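SKALTER HOUSE COMMUNITY WORKROOM
Minutes of the Regular Meeting of the Users' Group
April 6, 2026, Upper Room

1. Opening
The chair called the meeting to order at 6:30 p.m. The minutes of the previous meeting were approved with one correction: under item 4, "thread cabinet" should read "thread drawer."

2. Matters arising
The replacement lock for the supply closet has been fitted. Keys are held at the front desk and must be signed out. The question of evening heating was carried over.

3. Accounts
The balance stood at $3,000 at the end of the quarter. An invoice from Trummer for lamp repairs, in the amount of $93, was approved for payment. The grant application to the Gosance Fund remains under review, and a decision is expected in May.

4. Worktables
It was reported that the long table by the windows had been sanded and moved back to its former position. The meeting discussed whether the tops should be oiled or left as they are. Several members were concerned that oil would mark pale fabrics. It was agreed to leave the wood untreated until the fall and to use cutting mats for all blade work. Hot irons are not to be set down on any table. Glue and dye work will continue at the sink counter only.

5. Padded and quilted items
The meeting reviewed the handling of padded and quilted articles at the mending table. Such pieces are to be laid flat on bare wood, with the seams facing up where possible, and checked along the stitching before any repair is started. Loose threads are not to be pulled. Where a patch is needed, the fabric should be matched for weight first and for color second. Articles are to be tagged on arrival and returned to the shelf at the end of the session.
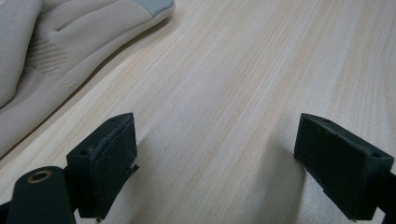
Lovisa Haugen asked that the rule on seams be relaxed for thick pieces, as the stitching on the underside often gives way first and is missed when an article is checked from one side only. She proposed that both sides be looked over before tagging. The proposal was adopted without a vote, and the wording of the table notice will be changed accordingly.

6. Supplies
Purchase of batting and heavy thread from Vellel was approved up to a limit of $700 for the year. Orders are to be combined where practical. The request for a second steam iron was deferred.

7. Any other business
Members were reminded to sweep under the tables after each session and to close the window shutters. Scissors borrowed from the drawer are to be returned the same evening.

8. Adjournment
The meeting was adjourned at 7:50 p.m. The date of the next meeting will be posted on the notice board.

Contact the Workroom Office | © 2026 Skalter House Community Workroom | Back to top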